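Thread: Vendix home simulator, worth the subscription?

gyubin_s
I am on the Vendix trial since March. Wrist view is clear, you can see both fingers well. 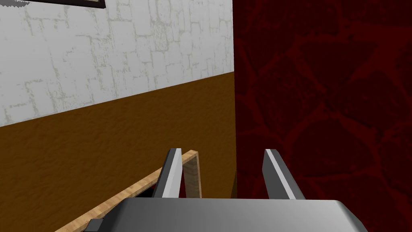
Wrist camera, fingers open, near the wooden piece

ruda_zp
For 200 a month? I find the colours of the rooms tiring - purple, green, dark red. 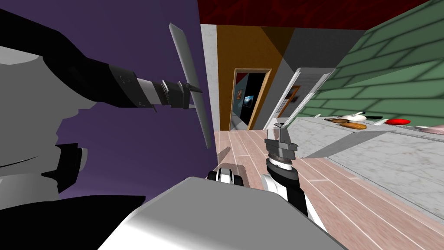
Re: Worth the subscription?

l_testa
I disagree with ruda. Varied colours and textures are useful for training.

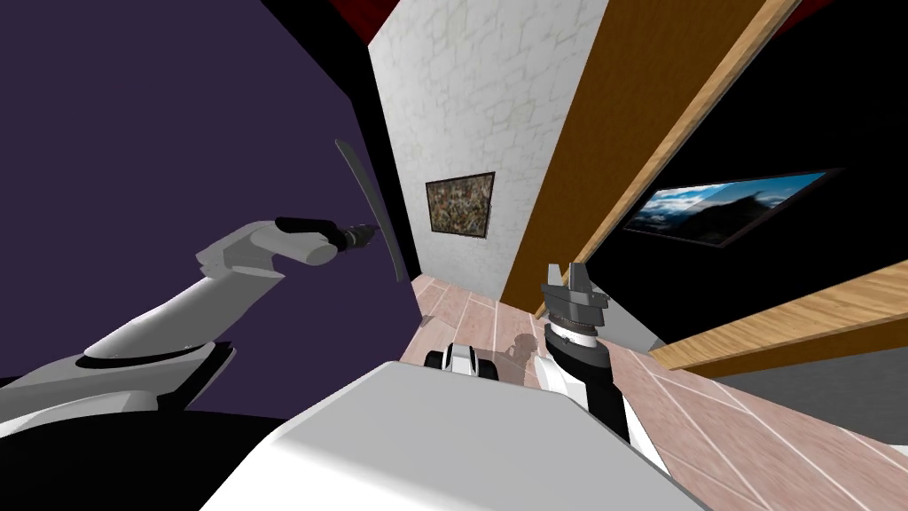

Both arms, right gripper empty

ruda_zp
Maybe, but the tilted view makes me dizzy after 5 minutes.
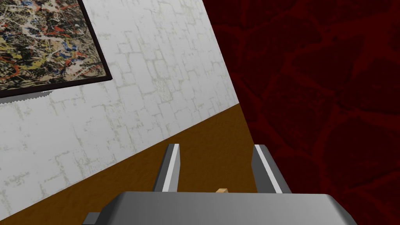 Wrist camera again, painting at top left

gyubin_s
Jukon has a level view, but only 6 rooms.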